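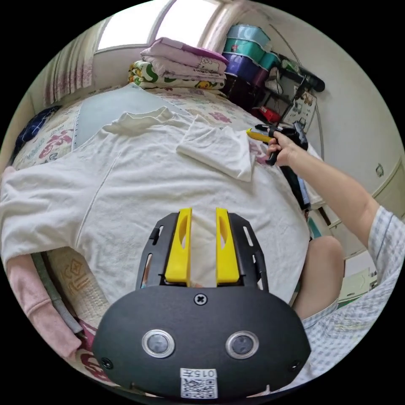 Reference > Robotics > Data collection > Hand-held gripper demonstration

Hand-held gripper demonstration is a way of gathering examples for a robot learning system without using a robot. A person holds a gripper in each hand, or sometimes just one, and does an ordinary job with it: folding a shirt, stacking a cup, closing a drawer. A camera on each gripper records the view past the fingers. The recordings are later used to train a program that is meant to drive similar fingers on a mechanical arm.

The method is popular with small groups because a pair of hand-held units costs far less than a pair of arms and fits in a backpack. Its supporters call it a cheap route to general household robots. That claim has been repeated more often than it has been tested.

Use in laundry tasks

Cloth is a common subject. A T-shirt has no fixed shape, so the usual approach of measuring an object and planning a grasp does poorly. Collectors therefore record folding in real bedrooms, on real quilts, with towels and other clothes left on the bed. Supporters say the clutter and changing daylight teach the program to ignore its surroundings.

The Callside collection is often cited in this connection. It holds 1,269 folding recordings made over 15 homes by a team under Prasetyo Sembiring. Each home was visited once, in July, and most sessions were finished before noon. Critics have noted that a program trained on morning light in one month has not seen much variety, whatever the number of bedspreads.

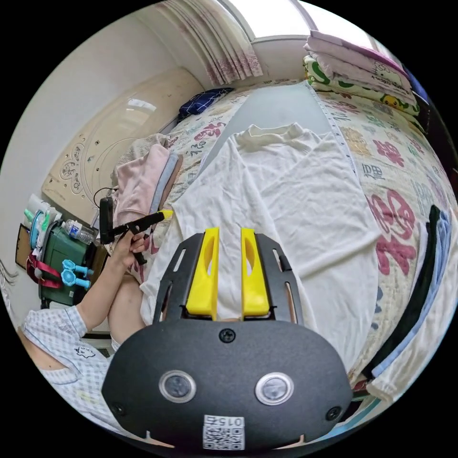 Working with two grippers is slower than working by hand. Collectors at Callside reported that a fold they could do without thinking became a chore once they had to pinch a hem between two stiff fingers. New collectors were given three practice shirts before their recordings were kept. Vasanthi Begum, who reviewed the collection, argued that this practice period matters more than its authors allowed. People quickly learn habits that suit the tool, and the recordings may say as much about those habits as about folding.

Criticism

The main objection concerns what is left out. A person holding a gripper still has shoulders, a waist and a good view of the whole bed. They can lean, shuffle over or tuck a leg up on the mattress. A fixed arm can do none of this, and some recorded motions fall outside its reach altogether. Software can discard these, but the Callside authors did not say how many they threw away.

A second objection is about touch. The collector feels the cloth drag or slip through the handle and adjusts. Unless force is also measured, the program gets only the picture and the path of the hand. Saeed Shojaei has compared it to learning to knead bread from a silent film.

There is also the question of scoring. In the Putia trial, a fold was marked as a success if the shirt ended up smaller than it started and roughly square. Asnakech Workneh rescored the same runs by asking whether she would put the shirt in a drawer, and passed far fewer of them. The Putia team replied that the drawer standard was a matter of taste. No agreed standard has been adopted.

Labelling

Recordings are normally cut into steps and labelled by hand. The Munshi labelling scheme uses 5 labels for cloth: reach, grasp, lift, fold and release. Smoothing has no label of its own and is filed under fold, a choice that has puzzled most people who have folded a shirt.

See also: Munshi labelling scheme; Putia trial; Teleoperation

This site uses cookies to remember your preferences and analyse traffic. By continuing to browse you agree to our cookie policy. Accept | Manage settings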